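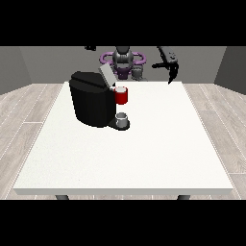

The town of Lendov should restore paid rest breaks for its bus drivers. Under the schedule adopted in May, a driver may work almost 7 hours with a single short stop. The savings are modest, and the cost falls on 900 households that depend on these wages and on every passenger who boards.

Reda Kamel of the drivers' association has asked for 2 breaks per shift - a reasonable request. The council has the means to grant it and should do so before the next budget is approved.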